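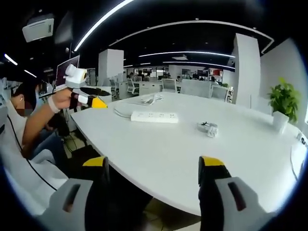 Kristof Brouwer wrote in after the last newsletter to say that he had tried my shoebox method for spare cables and hated it. Everything went in neatly in March, and by the time he needed a charger the whole lot had knitted itself into one big lump. He wants to know if there's a way to store cords that doesn't involve swearing at them later.

There is, Kristof, and I owe you an apology, because the shoebox was a lazy tip and I knew it when I typed it. I've been through my own cables again since then - all of them, including the drawer in the hall and the bag behind the printer - and I have a few things to report.

First, get everything out onto a big table. A white one is great if you have it, since dark cords show up nicely against it (white cords less so, I'll admit, you have to go by feel a bit). Don't try to do this on the floor or on your lap. You want room to pull a loop open and see where it goes, and you want to be able to walk around to the other side when you get stuck.

Then find an end. I used to start in the middle of the knot and tug, and all that does is make it tighter. Now I take one plug, loosen the pile around it and feed that plug back out the way it came. It's slow going for the first cord and then it speeds up like crazy, and by the third or fourth the rest just sort of fall apart! I put the radio on and had the whole hall drawer done before lunch.

Coiling is where I went wrong for years. I wrapped everything around my hand and elbow, the way my dad did with the hose, and that puts a twist in the cord every time you go around. What works better is loose loops about as wide as a side plate, letting the cord turn the way it wants to. If it fights you, flip every second loop under. Then one tie around the middle and you're done. I bought a roll of the Brallora hook-and-loop tape, 30 strips to a roll, and I still have plenty left even after doing my sister's place too. Bread bag clips are fine for thin phone cords. Rubber bands I've given up on, they go sticky in the summer and leave a mark.

Power strips get their own spot, please. Mine were in with everything else, and the plugs were catching on every loop that went past. I now keep them lying flat on the closet shelf with the cord tied up at one end. And while you have them out, look them over! One of mine had a cracked casing next to the switch, and it went straight to the recycling counter at Nogueira, where they'll take old chargers as well.

As for the box - go with several small ones instead of one deep one. I have freezer bags standing up in a Darnent file tray, one cord per bag, with the name of the gadget on the front in marker. It looks a little silly and I love it. My husband found the camera cord without asking me, so I'm counting that as a win.

Oh, and the mystery cords. Everybody has them. I gave mine a bag of their own marked "no idea" and stuck it on the top shelf, and if I haven't gone looking in there by fall then out they go. I did pull one out last night that I think belongs to the old label maker, so now of course I have to find the label maker.

Kristof, let me know how the second try goes. And if anyone has a good way of keeping earbuds and their little case together in a house with teenagers, write to me, I'm all ears on that one.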